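How does a book turn into a TV series?

I love it when a book I've read ends up on telly, even if I spend the whole first episode grumbling that they got the dog wrong. So how does it happen? Let's follow a story I know well, a spooky one called Condedcombe.

First, somebody has to ask. A TV company can't just grab a book and start filming! The story belongs to its author, so the company pays for something called an option. It's a bit like putting your name on the last cake in the shop while you go and find your money. 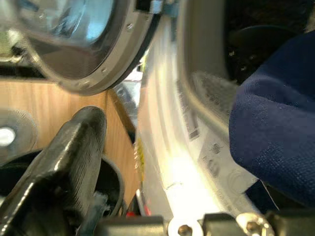

Chaltu Birhane wonders whether the author can say no, even if the company offers loads of money. Yes, she can! Plenty of authors do, and it's completely up to them (unless they've already sold those rights to someone else).

Next comes the script. Kedir Woldemariam wrote the Condedcombe scripts, and he had to squash 11 chapters into 2 episodes. Out went the wicked uncle. I still miss him. Thoughts are tricky as well, as you can't film what a person is thinking, so Kedir gave the girl a little brother to whisper to.
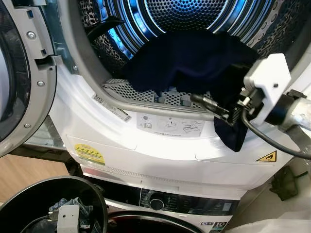 Who pays for it all?

Making TV costs heaps. The producer is the person who goes round finding the money, and for Condedcombe that meant a company called Renditz. Then there are actors to choose, and that takes ages too. For the part of the girl, 3000 children sent in videos of themselves reading one page out loud. Imagine watching all of those!

Filming started in June in a village called Koltosdale, and it rained nearly every day, so they wrote the rain into the story.

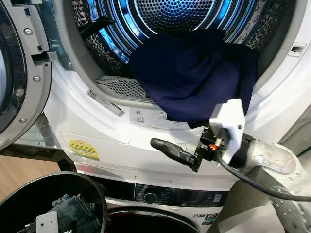 A tumble dryer with its door open and a dark blue cloth over the rim.

After filming, an editor picks the best bits and joins them up, and then the music goes on. Then it's ready for you to watch and grumble about, just like me.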